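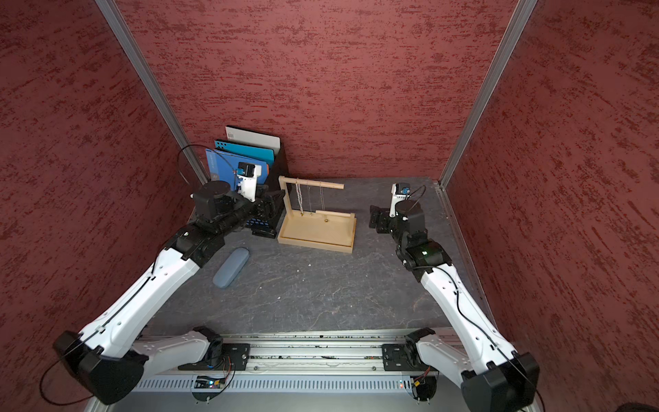 Kendwood Student Robotics Club
Minutes of the April meeting

Present: Carmela Marín (chair), Beatrice Makokha, Cayetano Villalobos, Begoñe Lorente (minutes)
Excused: Cayetano Montoya

The meeting started at 4:20 p.m. in the club room.

1. Minutes of the previous meeting

The minutes were accepted with one correction. In item 3 it was written that Cayetano Montoya will order the spare gripper fingers. It was Cayetano Villalobos. To avoid this confusion in the future, the minutes will use the family name for both of them.

2. Desk and jewelry task, progress

Makokha reported for the task group. The task stays the same as we decided for the Zisotham student competition: the two arms work together at a small desk scene, with the folders in their holder and the wooden stand with chain on it. The difficult part is the chain. It is thin, it swings when it is touched, and the two grippers must come close to each other without collision.

The group has now 314 recorded attempts. Of these, 200 were made with the old starting position of the arms, and Makokha asked if we should keep them. Villalobos was against deleting. He said that the old attempts are still useful for the approach movement, even if the last part is different. Marín agreed, but she wants them in a separate folder on the disk, with a clear name. Accepted.

Lorente asked why the file holder must stay so near to the left arm, because it makes the left side narrow. Makokha answered that the competition rules ask for at least one object which is not part of the task, and the holder is good for this because it has straight edges and strong colors. The eyeglasses case has the same role. It can be moved or taken away between the sessions, but the person who does it must write it in the log. 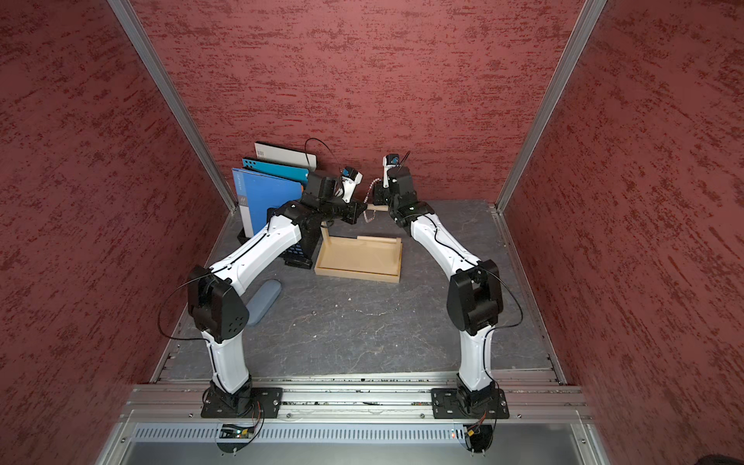 There was a longer discussion about who leads the movement at the stand. At the moment the operators do it differently. Makokha brings the left gripper first and waits, Villalobos brings both together. Marín said that both ways are correct, but a model which learns from both ways mixed can become undecided in the middle. We voted. Three in favor of left first, one against (Villalobos). From the next session all operators will bring the left gripper first.

Villalobos wants it noted that his way is faster.

3. Cables

The cables on the arms were discussed again. Lorente proposed to fix them with more ties near the elbow. Villalobos is afraid that a too short cable will pull at the connector when the arm is fully extended — this happened in the winter with the older arm and the repair took two weeks. Decision: we leave the loops as they are, and before each session the operator moves both arms slowly through the full range and looks at the cables.
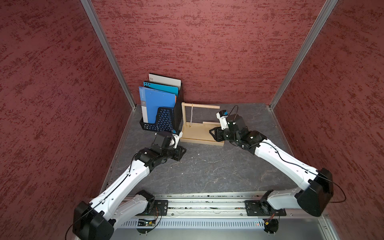
Both arms at the wooden stand, with the mesh file holder at the back.

4. Setup sheet

It is a problem that the scene is not the same from one session to the next. Makokha noticed that the number of folders in the holder changes and that the eyeglasses case is not always on the desk. Changes are welcome, the model should learn to accept them, but we must know which recordings have which objects.

Lorente will make a one-page setup sheet with these points:

Which folders are in the holder, by color
Position of the wooden stand
What hangs on the bar, one chain or more
Eyeglasses case: yes or no
Name of the operator
Number of attempts in the session

The sheet will be kept on the clipboard beside the power switch. Marín asked everybody to fill it in before the session and not from memory at home.

5. Budget

From the money which Geltasis gave to the club, 50 dollars remain. Marín proposed to use 20 dollars for new chains and keep the rest until after the competition. Villalobos asked if the rest can go to a second disk. It is not enough for a disk, so the question was moved to the next meeting.

6. Visit from Valcárcel School

The teacher from Valcárcel wrote to ask if a group of younger students can see the arms working. All present were in favor. Makokha will show the task and Montoya will be asked to help, if he is free. During the visit the students stay behind the tape on the floor, and only club members touch the emergency stop, except in a real emergency, when anyone may press it.

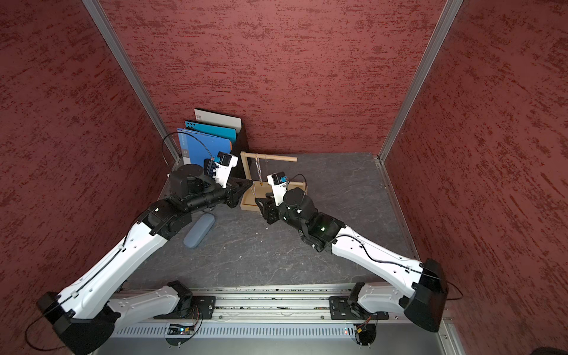
The two grippers near the hanging chains, left side of the stand.

7. Other business

Villalobos reminded us that the text for the competition form is still missing. Marín will write the first version and send it to all. Comments by e-mail, please, and not in the chat, where they get lost.

Lorente asked who has the small hex key. It was not found during the meeting.

Actions

Makokha: move the 200 old attempts to a separate folder, prepare the visit
Villalobos: order the gripper fingers, buy the chains
Lorente: setup sheet
Marín: answer to Valcárcel, text for the competition form

The meeting ended at 5:35 p.m. The next meeting is in May, same room, same time.

Minutes written by Begoñe Lorente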